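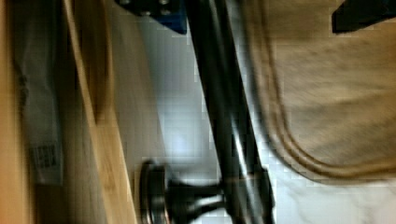
Slide 2: Gripper at a knob

Leave this one up while people find seats. Wood, a dark round knob, a black gripper finger. Point out the knob. Cabinet or drawer, I'll let the audience argue.

What Rieger is selling: the Tratudness kit. One arm, one wrist camera, a year of support, and a manual that runs to 1028 pages, of which I have read the index. Pause for the laugh. If none, carry on.

Slide 3: What we asked of it

We had it at Pomport through March. 13 knobs and handles, 25 tries each. Brochure says "any household fixture." Read that out slowly.

Slide 4: Likes and gripes

Setup took one morning. Camera sits close to the work, good for knobs, poor for knowing where the rest of the room went. Fast moves blur the picture. Torben Brinkmann will bring up the Zoltitz arm at this point. Let him, it's cheaper.

Slide 5: Price

Say the number once and drink some water. Questions until 4.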